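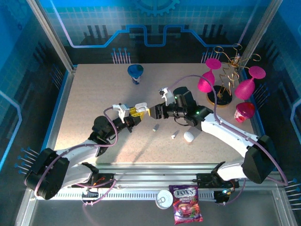

Ruaridh Rutherford has drawn printed wall panels for bench enclosures at Penen for eight years. The blue set began as a plain light grid. "A grid shows every error in alignment," he says. "If one panel leans, you see it from the door."

The thick dark bars came next, then the line traces and the rows of pins with small blue dots. Rutherford calls the bars circuitry – colleagues say skyline, and he has stopped correcting them. The gear went at the top center of the back wall.

He specified a matte finish after a gloss sample threw glare onto the work surface, a speckled beige. "Speckle hides scratches. It also hides small screws, and I get complaints about that."

Each wall prints at 600 dpi. The next revision will change the corner joints only.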